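# Rernholm 圆筒编织套装：用了一个春天以后的评价

先说明我的情况。中文是我成年以后学的语言，编织也是我成年以后学的手艺，两样东西我都学得慢，也都会查字典。编织术语在中文里有好几种说法，同一个动作，书上叫“下针”，有的店里叫“平针”，网上的视频又叫“正针”。我在本文里统一写“下针”和“上针”，如果和您的习惯不同，请原谅。

我评价的东西是 Rernholm 的圆筒编织套装，橙色的那一种。它还有别的颜色，我没有买过，所以不评价。套装是在 Cifuentes 买的，那是离我住处不远的一家毛线店，店里卖线也教课。我每个星期二傍晚去那里上课，老师叫 Firdevs Öztürkmen，她对这个套装的意见和我不完全一样，后面我会写到。

## 套装里有什么

盒子是扁的硬纸盒，连盒子一共 626 克，我放在厨房秤上称的。打开以后，上面一层是说明书，下面一层是线和工具：

- 橙色棉线，每团 50 克，一共 3 团
- 一副环形针，中间的连接线是透明软管
- 一根缝针，针鼻很大，老花眼也能穿线
- 几个记号扣
- 一本折页说明书

没有剪刀，没有卷尺。卷尺我认为应该有，因为说明书的第一步就是量尺寸。家里没有软尺的人，打开盒子的第一个晚上就什么也做不了。我自己用的是一根绳子和一把学生尺，先用绳子绕一圈，再把绳子拉直了量。

做出来的东西是一个圆筒，用下针一圈一圈织上去，最后在开口处织一道比较厚的边。说明书建议把它套在花瓶或者水瓶外面，也可以套在热水壶的把手上（要织得很短），还有一页讲怎么把底部收拢，变成一个小口袋。我织了不止一个，最先织的那个歪得厉害，已经拆了，线又用在后来的上面。

## 线

线是我买它的主要理由，所以多写几句。

颜色首先很好。这种橙色非常亮，和柑橘的皮差不多，在冬天的房间里看着让人高兴。我妻子说太亮，放在客厅里像交通标志。她的意见我记录在这里，但是我不同意。

手感偏硬。刚从线团上拉出来的时候，它有一点像细绳，捻得很紧。对于初学的人，捻得紧是优点：针尖不容易劈进线的中间。我以前用过一种很软的混纺线，每织一圈都要劈几次，劈了以后当时看不见，等发现的时候已经过去很多圈，只好拆。用 Rernholm 的线，这样的事情很少发生。

代价是手指累。棉线没有羊毛那样的弹性，手上的力气要靠自己控制，线不会帮您。我织了一个晚上以后，右手食指的侧面会有一道红印。Firdevs 老师看了说，是我把线拉得太紧，和线没有关系。她示范的时候，线在她手指上是滑过去的，在我手指上是勒过去的。我练习了很久，现在比以前好，红印浅了。

还有一件小事。三团线里有一团中间有一个结，是工厂接线的结。别的毛线也会有，我知道这是正常的，可是在这样小的作品上，结的位置很显眼。我把它剪开，重新接了一次，两头的线尾藏在里面。说明书完全没有讲遇到结应该怎么办，初学的人也许会就这样把结织进去。

## 针

环形针的针尖做得比较钝。我查了一下别人的说法，有人喜欢尖的，有人喜欢钝的。对这种捻得紧的棉线，钝的够用，织得快的人可能会觉得入针慢。我织得不快，所以没有这个烦恼。

连接的软管是我最不满意的地方。它从盒子里拿出来的时候是盘着的，盘了大概不知多长时间，弯的形状已经固定了，怎么拉也不直。织圆筒的时候，弯的管子会自己翻过来，把已经织好的几圈也带着一起翻。起针那一圈特别危险，因为起针如果扭了一次再连成圈，整个圆筒就会像拧过的毛巾，没有办法补救，只能从头开始。我第一个歪的作品就是这样产生的。

解决的方法是把软管放进热水里泡一会儿，再拉直，用毛巾擦干，等它凉。泡过以后情况好很多。同班的 Demetrio Goicoechea 用的是吹风机，他说效果也可以，不过我没有试，怕把接头的胶吹开。一个卖给初学者的套装，应该把这一步写在说明书的第一页。

针和软管的接头是平滑的，线圈推过去不会卡住，这一点应该表扬。我以前有一副便宜的针，接头处有一个小台阶，每推一次都要用指甲去拨，拨到后来很想把针扔到窗外去。

## 说明书

说明书有几种语言，中文是其中之一。我两种都读了，中文和西班牙文，因为我想知道哪一种更清楚。

中文版的翻译基本正确，但是有一个地方我读了很多遍也没有懂：“将工作翻转后继续工作”。后来对照西班牙文，才知道第一个“工作”是指正在织的织物。编织的人在很多语言里都把手里的东西叫作“工作”，直接翻成中文就变得奇怪了。织圆筒根本不需要翻面，这句话是讲收底的小口袋的，却印在圆筒那一页的下面，所以更加让人糊涂。

插图画得好，线条简单，箭头清楚。起针的图我看一次就会了。织厚边的图却只有一张，而那一步正好是整个作品里最难的。

我的建议是先把说明书从头到尾读完再动手，用铅笔把和圆筒有关的步骤画出来，剩下的不要看。我的那一本现在画满了线，旁边还有我写的注音，借给别人有一点不好意思。

## 织的过程

圆筒的主体非常简单，连成圈以后一直织下针，不需要数花样，也不需要想下一行是什么。我常常一边听广播一边织，听到有意思的地方就停下来，听完了再继续。唯一要注意的是记号扣，它告诉您一圈从哪里开始。我有一次把记号扣弹到沙发底下去了，后来用一小段别的颜色的线打了一个圈代替，效果完全一样。

织物的密度在开始的几圈和后来的不一样，这是我的手的问题。人在紧张的时候线拉得紧，习惯以后就松下来。所以我的圆筒都有一点上面宽、下面窄，不太明显，拿在手里才能感觉到。Custódio Baptista 也在我们班里，他从前做过裁缝，手非常稳，他的圆筒上下一样宽，像是用尺子画出来的。我请他把他的给我看，看了以后我回家又多练习了两个晚上。

每天织一点的话，一个圆筒从起针到收边，我用了 3 个星期。说明书的封面上写的是“一个周末”。我相信有人可以，我也相信这个人不是第一次织。

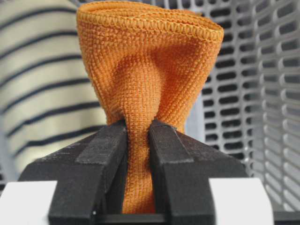

*摄影：Lucía Lorente，经同意使用*

下面捏住的时候，棉线的织物会收得很细，上面的开口还是张着的，有点像一只花瓶。我觉得从这样的形状最容易判断一块圆筒织得好不好：主体的线圈小而且均匀，一个挨着一个，没有突然变大的洞；口上的那一道边比主体厚，线圈也大一些，横着走，能把开口撑住。织物自己会形成宽的、柔软的褶子，没有硬的折痕。捏紧的地方线圈会被压得有一点变形，棉线都会这样。

## 厚边

厚边要单独写一节，因为它是这个设计里最聪明的部分，也是我失败次数最多的部分。

普通的下针织物，边缘会自己卷起来，像晒干的叶子。很多初学者的教程叫您用熨斗去烫，或者在边上织几行罗纹。Rernholm 的办法是顺着它卷的方向，用双股的线再加一道，让卷起来的边变成装饰。织好以后它是鼓的、圆的，看起来有一粒一粒的感觉，摸起来结实。我很喜欢这个想法。织物想卷，就让它卷。

困难在于换成双股的那一圈。两根线要同时挑起来，如果只挑到一根，当时看不出来，过了半圈才会发现有一个小线头从边上翘出来。我的办法是每织完一针，用拇指的指甲把那一针往右推一推，看看是不是两根都在。这样很慢，但是不用拆。

收针也要松。说明书上只写“收针”，没有写松紧。我第一次收得太紧，口子变得比主体还小，花瓶根本放不进去，像一个系了绳子的袋子。Firdevs 老师建议换一根粗一号的针来收，盒子里当然没有粗一号的针，是她借给我的。如果您家里也没有，可以在每收几针以后停下来，把边拉一拉，感觉它有没有跟着伸开。

她和我意见不同的也是这个厚边。她认为对初学者来说，一次学双股和收针是太多了，应该先教普通的罗纹边，把厚边放在附录里。我认为如果没有厚边，这个圆筒就只是一块练习用的布，织完了放进抽屉，不会再拿出来。我们在课上争论了一会儿，她是老师，我是学生，所以最后我去倒茶。

## 用起来怎么样

我现在常用的那个套在一只玻璃水瓶外面。瓶子的腰比较细，肩膀比较宽，织物可以跟着瓶子的形状走，细的地方贴住，宽的地方撑开。棉线弹性不大，可是下针的结构本身有弹性，横向可以拉开不少，纵向几乎不动。所以量尺寸的时候要量瓶子最宽的地方，然后织得稍微小一点。说明书要求“与瓶身同宽”，我照做的那一个后来总是往下滑，滑到瓶底堆成一团，很难看。

夏天瓶子外面会有水珠，套子吸水，桌子上就没有水圈了。湿了以后颜色变深，干了又回来。干得不算快，一个晚上大约可以干透，阴天要更久。

洗过几次。我是用手洗的，冷水，一点洗衣液，和别的衣服分开。第一次洗的时候水变成淡淡的橙色，我有些担心，第二次就没有了。洗完以后织物比原来软，线圈也更整齐，原来有一点歪的地方自己平了。Nicanor Escobar 把他的放进洗衣机，和毛巾一起，用的是热水。据他讲，东西没有坏，就是短了一截，现在套在一只小罐子上。标签上写了只能手洗，所以这件事不能怪厂家。

起毛球的情况很轻，只在瓶子底下和桌面摩擦的地方有一点。厚边到现在仍然是鼓的，没有塌，这比我预料的要好。

放在包里带出去也可以。我有时候把空的套子折起来装耳机，因为口上的边厚，不会随便张开。不过它没有底，要把下面扎一下，不然耳机从另一头出来了。

## 剩下的线

织完一个中等的圆筒以后，线会剩下不少。Rernholm 在折页的背面给了两个小图样，一个是杯垫，一个是钥匙上的小挂件。杯垫我织了，是方的，四个角都卷，因为没有用厚边。挂件需要钩针，盒子里没有钩针，所以我没有织。给一个图样却不给做它的工具，我认为不太合适。

我用剩下的线又织了一个很短的圆筒，套在门把手上，冬天摸着不凉。我妻子对这一个没有意见。

想再买单独的线也可以，Cifuentes 的架子上有，标签和盒子里的相同。买的时候请看一看缸号，我补买的那一团比原来的稍微黄一点，白天在窗边能看出来，晚上看不出来。我把它织在了里面会被卷住的地方。

## 和另一套的比较

在买 Rernholm 之前，我借过 Lovela 的入门套装，是班里的人轮流用的那一盒，所以只能简单地比较一下。

Lovela 给的是塑料的圆形编织器，一圈小柱子，把线绕上去，再用钩子挑下来。优点是几乎不可能织错，手也不累，孩子也能用。缺点是织出来的线圈很大，很稀，透过去能看见瓶子。做帽子可能合适，做瓶套我觉得太松。而且学会了用编织器，不等于学会了用针，以后想织别的东西还要重新学。

Rernholm 难一些，但是学到的动作以后都有用。我学会织圆筒以后，去织袜子的腿部，几乎没有困难。脚跟是另外一回事，我现在还没有学会脚跟，六月的课会讲。

## 优点和缺点

我喜欢的：

- 线的颜色，以及捻得紧，不容易劈
- 厚边的设计，鼓鼓的，用久了也不塌
- 针和软管的接头平滑
- 插图清楚，起针的图尤其好

我不喜欢的：

- 软管盘得太弯，没有提醒用热水处理
- 中文说明书里有让人误会的句子，收针的松紧没有写
- 没有卷尺，也没有收边用的粗针
- 封面上写的“一个周末”

## 给谁买

如果您从来没有拿过针，身边又没有可以问的人，我建议先去上一两次课，再买这个套装。它不算难，可是起针扭圈和双股厚边这两个地方，看书很难明白，看别人的手一次就明白了。

如果您已经会下针和上针，只是没有织过圆的东西，那么它很合适。线够用，图样短，一个做完了马上可以做第二个，而第二个会比第一个好看很多，这种进步看得见，我觉得很有意思。

如果您是熟练的人，您大概不需要套装，单独买线就可以。厚边的织法，您看一眼成品应该就知道是怎么做的。

送礼物的话，请先问一问对方喜不喜欢橙色。我送过一盒给我的姐姐，她很有礼貌地谢了我，然后问店里能不能换成灰的。可以换，Cifuentes 没有多收钱，只要盒子没有拆开。

## 补充

有读者问软管要泡多久。我没有计时，水从很热变成可以伸手进去的时候，我就拿出来了。针如果是木头的，请不要让针尖也泡在水里，只泡中间的管子。

还有人问左手的人能不能用。我是右手，所以去问了 Demetrio，他是左撇子。他照着说明书右手的图织，说一开始别扭，后来习惯了。说明书里没有左手的图。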